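Wrist view vs head view for dishwasher loading, anyone reproduced the Anotura result?

npainemal
We ran the comparison from the Anotura paper. Same policy, trained once with wrist cameras only and once with wrist plus head. 800 demos each, 15 test trials per setup. Wrist only did better at placing in the lower rack, which I did not expect. Two wrist views:
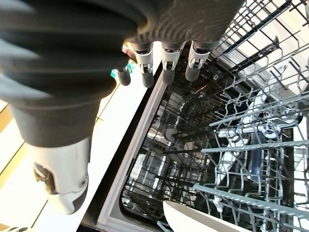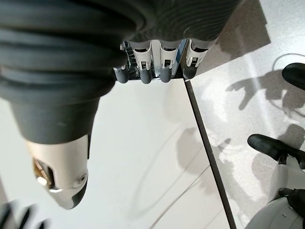 My guess is that the head view adds clutter the policy latches onto. Training took 4 days per run.

pukport
15 trials is not enough to say that. Run it with more seeds before you blame the head camera.

npainemal
Fair. The gap was the same on both seeds we have, but I take the point.

ljpopescu
I disagree with the clutter idea. In the first one the hand and the racks are both in view, so the policy gets the relative position for free. Try cropping the head view to the racks and retrain.

pukport
Cropping changes resolution too. Keep that fixed or you'll learn nothing.

npainemal
Will do both. Results in November.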